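Hornine Bako 3,000 Bread Oven Review: Two Months of Loaves

February 2021

I've wanted a countertop oven that could bake a proper loaf for years, and I've owned enough disappointing ones to fill a closet. So when the Bako went on sale in December I read every comment I could find, measured the counter twice and ordered one from Brovano. I've baked in it nearly every day since, and I love this thing!

First, what it is. The Bako is a small electric oven made for bread. It has a stone floor, a low ceiling, a steam drawer and a dial that goes up to 500 degrees. It doesn't air fry, it doesn't have an app, and there is no popcorn button. The 3,000 in the name is the wattage, so check your wiring before you get excited. Mine needed its own 240 volt outlet, and the electrician charged me 104 dollars to put one in. Worth every cent, but you should add it to the price in your head.

The crust is the reason to buy it. My old oven gave me a pale, leathery loaf unless I baked inside a Dutch oven, and I was tired of lowering dough into a screaming hot pot. With the Bako you slide the loaf straight onto the stone, pour a cup of water in the drawer and shut the door. Fifteen minutes later you pull the drawer out to let the steam go, and from there the color comes on fast -- deep brown, with those little blisters all over that I used to think only bakeries could get. My first sourdough sang so loudly when it came out that the dog left the room.

It's great with softer breads too. Sandwich loaves want a lower heat (I settled on 350) and no water in the drawer. Dinner rolls come out even from front to back, and that surprised me in an oven this size. Pizza is very good if you let the stone heat for a full 40 minutes. I tried it at 25 the first time and the bottom was floppy. 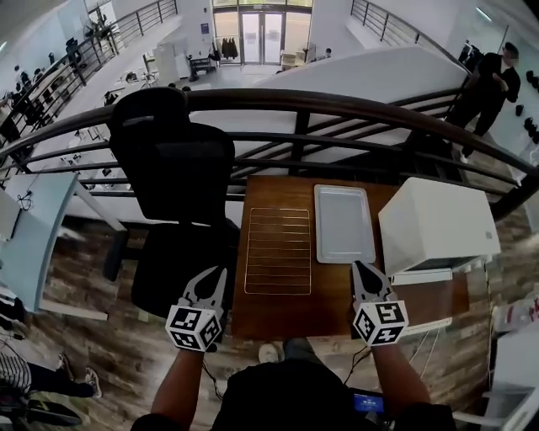

Cooling matters more than I used to believe, and I've gotten much stricter about it since I started getting crusts worth protecting. Leave a hot loaf on a solid surface and the bottom goes soft before you've found the butter. I give rye a whole night. White bread gets an hour, or 45 minutes if I'm weak.

Now for the gripes. The door handle gets hotter than it should, so keep a towel close by. The steam drawer sticks when the oven is at full heat, and you have to give it a bit of a wiggle, which isn't fun with boiling water inside. The timer beep is so quiet that I use my phone. And the manual is four pages long, two of them about the warranty! I learned everything useful from the Brovside baking board, where somebody had already worked out that the dial on the early ones reads 15 degrees low. Mine does too. I just set it a little under and carry on.

Cleaning is easy. Flour brushes off the stone once it's cold, and the drawer rinses out in the sink. I had some scale build up in there after a month (our water is very hard) and a splash of vinegar took it right off.

Would I buy it again? Yes, and I'd skip the Hornine peel that they try to add to your cart. It's too thick at the edge and shoves the dough along instead of getting under it. A thin metal one from a restaurant supply store works much better.

If you bake once a month, your regular oven and a heavy pot will do fine. If there's always a jar of starter on your counter and you keep giving loaves to the neighbors, take a good look at this one -- and get a quote on that outlet first.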